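Growing banksias from seed

Most of the banksias sold in garden centers are cuttings of a few popular forms. If you want anything else, or if you want more than one or two plants, seed is the way to go. It is slow at the start but the work is simple, and a tray of seedlings takes up less room than a dinner plate.

What you need

Ripe cones or bought seed, a deep tray or a set of tube pots, a free-draining seed mix, some coarse washed sand, labels and a pencil. Pencil lasts longer outdoors than most markers. I use Griteo sand because the nursery near me carries it, but any coarse sand will do as long as it has no salt or lime in it. Avoid beach sand and builder's sand.

Getting the seed out

A banksia cone holds its seed in woody pods called follicles. Each one usually contains two winged seeds with a thin, dark divider between them. The divider is often planted by mistake. It is stiff and flat and has no kernel, and it will never come up.

In some species the follicles open by themselves when the cone is old. Others stay shut until there is a fire. For these, put the cones in a foil-lined oven at 250 °F and check them every ten minutes or so. Take them out as soon as the follicles start to gape. Let them cool, then work the seeds free with tweezers.

If the seeds will not let go, soak the cone overnight in a bucket of water and then leave it somewhere warm and dry. The wetting and drying makes the divider move outward and it brings the seeds with it. Stubborn cones may need this done twice.

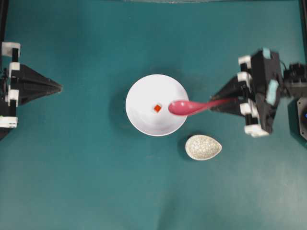
Throw out any seed that is flat, soft or has a small round hole in it. The hole means a grub has been there first. Good seed feels firm when you press the middle of it. Leave the wings on or rub them off, as you like. I have never seen it make a difference.

Sowing

Fill the pots with mix to just below the rim and water them well before you sow. Let them drain. Lay the seed flat or on its edge, cover it with its own thickness of mix, and finish with a thin layer of sand. The sand keeps the seed from washing out and slows down moss.

One seed to a tube is best if you have enough tubes. Banksias do not like having their roots pulled apart later. In a tray, leave two inches between seeds.
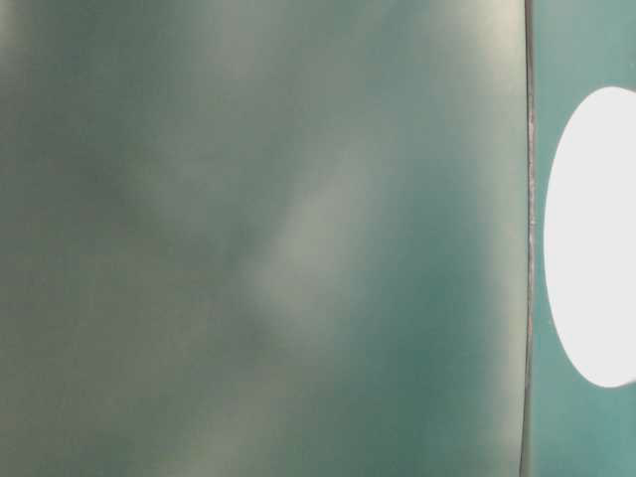
Page last changed: Saturday, May 3, 2025

Keep the pots in bright shade at 60 to 70 °F. Much hotter than that and many species simply wait. The surface should stay damp, never soggy. Expect the first seedlings after three to six weeks, although mountain species can take a lot longer. Some of these need a cold spell first – put the seed in a bag of damp vermiculite and leave it in the refrigerator for eight weeks, then sow as above.

Damping off is the main cause of losses. The stem goes thin and brown at soil level and the seedling falls over. Remove it along with the mix next to it, move the rest to where there is more air, and water in the morning only.

Potting on

If you sowed in a tray, move the seedlings when they have their first pair of true leaves, which are toothed in most species and look nothing like the round seed leaves. Lift them from underneath and hold them by a seed leaf. Tube-grown plants can wait until roots show at the bottom.

Use a native plant mix, or blend your own from two parts composted bark to one part coarse sand. Do not add ordinary fertilizer. Banksias are very sensitive to phosphorus and a normal dose of garden feed can kill a young plant. A low-phosphorus slow-release product at half the label rate is plenty for the first year.

Plant out when they are eight to ten inches tall. Water weekly through the first dry season, then less.

Comments 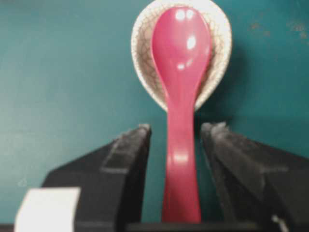
Marcelle Lacroix: My cones sat in the oven for almost an hour before anything opened. I was about to give up on them. Should I worry that the seed has cooked? They feel firm, and I have them in tubes now with the sand on top.

Firm is a good sign. The follicle wall protects the seed quite well at that temperature. Give them two months before you reuse the tubes.

Florian Sabatier: Mice dug up all of mine the first year. Wire mesh over the tray fixed it. Take it off once the seedlings touch it.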